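Predholm Tabletop Set
README, release 2

Read this before you download anything. The set is smaller than the project page makes it sound, and some of what gets said about it elsewhere I can't back up.

What it is

Predholm is a collection of still pictures of everyday things on tables: bottles, bowls, plates, cups, lids and the odd bit that got left there. Release 2 has 1025 stills. Each one comes with a plain text note listing what is on the table and, where we could manage it, what is next to what.

It was put together by Malsha Wijesinghe and Sunil Mondal. Onyekachi Omoregie wrote most of the notes. I'm Vasanthi Weerasinghe and I checked them, which is why this file is in the mood it's in.

What it is not

It is not a picture of how people live. Real kitchen tables have crumbs, mail, keys and somebody's elbow. Ours are mostly plain surfaces with plastic tableware in cheerful colours. If your method works here, you have learned that it works on cheerful plastic tableware. Please don't write "household" in your title on the strength of it.

It is also not balanced. Bowls turn up far more than anything else. Arif Begum asked for forks and got very few.

A typical table

The tables labelled "mixed" are the ones I'd look at first. They have a bottle, a plate and some bowls, plus small pieces that don't belong to any of them, and they show where the notes get shaky.
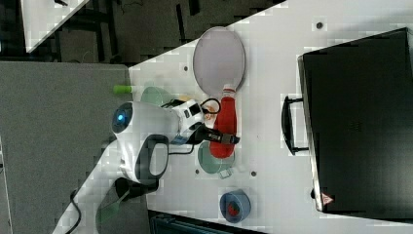

Mixed table: red bottle on its side, pink plate, two green bowls, blue container with a small red object in it.

Our first note for this one said "bottle, plate, bowls, cup". I sent it back. The blue thing is round and it holds something, and that is as far as I'm prepared to go, so the note now says "round container". The red object inside is down as "small object, red". The tan-and-orange item near the bottle is "small item" for the same reason. Guessing would have made the list look better and made it worth less.

Colour words

I don't trust colour names and neither should you. One of the bowls on that table is mint green, the other a pale green, and two people writing notes on different days will not split those the same way. We use plain words (red, pink, green, blue, white, clear, black, grey) in the main field and put the fancier ones in a free text field. Search the main field. The free text field is there because Onyekachi insisted.

Files

stills/ the pictures
notes/ one text file per picture, same name as the picture
words.txt the list of allowed object and colour words
fixes.txt corrections since release 1

There are 8 fields in each note. 5 are always filled in. The rest may be blank, and blank means "we didn't say". It does not mean "not there". This has been misread often enough that I'm putting it in twice: blank does not mean absent.

Known problems

Clear plastic is missed a lot. A small clear piece beside a bowl is easy to skip when you're tired, and I have found plenty that were skipped.

Things partly hidden behind other things are listed if we could see any of them. We don't guess at the rest of the shape.

"Next to" was never properly defined. Sunil thinks it was. Check words.txt and make up your own mind.

Other sets

People ask how this compares with Barbu and Vimiler. I haven't seen a fair comparison. The object words don't line up, so any single score across all three is mostly measuring the word lists.

Corrections

Send the picture name, the field and what you think it should say. "This one looks wrong" goes to the bottom of the pile. Changes go in fixes.txt under the sender's name unless you ask us to leave it off.

Last edited 14 November 2023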